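Jobs > Live Music > Front of House

2 min read

Front of House Helpers, Watkins Hall, Munwood

We're a small, friendly music hall with room for 53 at the tables and plenty more standing, and this fall we'd love a few extra pairs of hands! The band Atiten are playing a run of shows with us from 12th October, and if their July visit was anything to go by (what a night that was), the door is going to be busy.
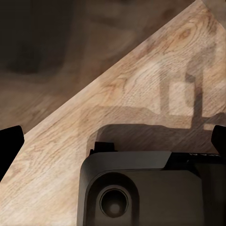

Pale wood, knots and all.

You'd be checking tickets, looking after coats, pointing people toward the restrooms and generally being the kind face they meet on the way in. Shifts run five hours and you'll get a hot supper, plus a chance to hear most of the set once the line has gone down. We don't mind if you've never worked a show before, as long as you like people and can stand a bit of noise.

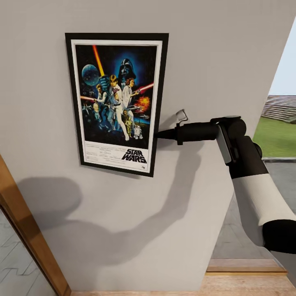 Star Wars poster on the gray wall.

Pay is by the hour, with a ride back to Prastdale after late finishes. To apply, write a few lines about yourself and the last concert you loved, and send them to Uchenna Akinola at the hall.

Contact | © Watkins Hall | Back to top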